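4.2 Evaluation of the Helberg bimanual kit

The second product in our comparison is the bimanual kit sold by Helberg. In contrast to the Berier system, which is delivered as one closed unit, the Helberg kit comes as two separate arms, two wrist cameras, mounting plates and an aluminum rail, and the buyer assembles them. The optional booth was ordered together with the kit. We wanted to know how much of the work promised in the product sheet can be done by a small laboratory without an engineer in permanent service, and for this reason both the assembly and the first recordings were made by the two authors only.

The assembly took one and a half working days. Most of this time went to the alignment of the bases on the rail. The manual gives the distance between the bases but does not say from which edge it must be measured, and our first attempt left the arms too far from each other to do any handover. After a message to the seller we received a corrected drawing on the same Thursday. The cables were long enough in all positions that we tried, although the wrist cable touched the upper arm link when the wrist was turned to its limit. We limited this joint in software and did not see the problem again.

For the calibration we used the tool which is supplied with the kit. It asks the operator to bring each arm to a series of fixed poses and then stores the joint offsets in a file. The tool is simple to use, but it gives no warning when a pose was skipped. We consider this a weak point, especially for new users, and we have reported it. The Keskin kit, described in Section 4.1, stops the procedure in such a case and shows the number of the missing pose.

The recordings were made by teleoperation. One author (Oliwia Jabłońska) controlled the arms and the other (Ayten Ağca) prepared the objects between the episodes. We recorded 400 episodes in total, divided equally over four tasks: sorting of stationery, folding of a small cloth, opening of a box, and handling of small parts with both grippers. Each task has therefore 100 episodes. An episode was accepted when the operator reached the goal state without touching the objects by hand and when both camera streams were complete. The length limit was set to 2000 time steps for all tasks, so that the kits can be compared directly.

The small parts task was the most demanding one. USB drives and their caps are light, they slide on the floor of the booth, and the cap offers very little surface for a parallel gripper. The operator has to bring the two grippers close to each other over the drives, and any play in the wrist joints becomes visible at once. Figure 3 shows the arms during this task, with the fingertips almost in contact and a small white object in the gap between them.
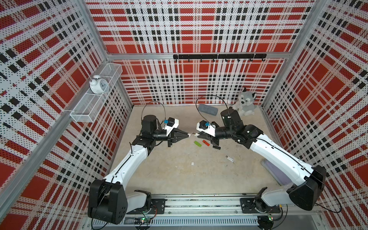 Figure 3. Small parts task with the Helberg kit. Both arms are mounted on the front rail; four USB drives and a small white cap lie on the booth floor.

In this task 26 of the 100 episodes were rejected, and in the other three tasks together 200 were rejected, so that 174 episodes remained for the training described in Section 5. This is a low number. The larger part of the rejections came from lost camera data – not from errors of the operator – and it stopped almost completely after we replaced the USB hub recommended by the seller with a model from Florkivico. We did not repeat the earlier episodes, as the same rule was applied to the other kits.

Regarding the mechanical quality, our impression is positive. The gripper closes evenly, and the replacement of a finger pair needs only one tool. The documentation is the part that we would improve first. Several pages still refer to an older base plate, and the section about the rail is missing the torque values for the bolts. A revised version was announced for March but was not available to us when the tests ended.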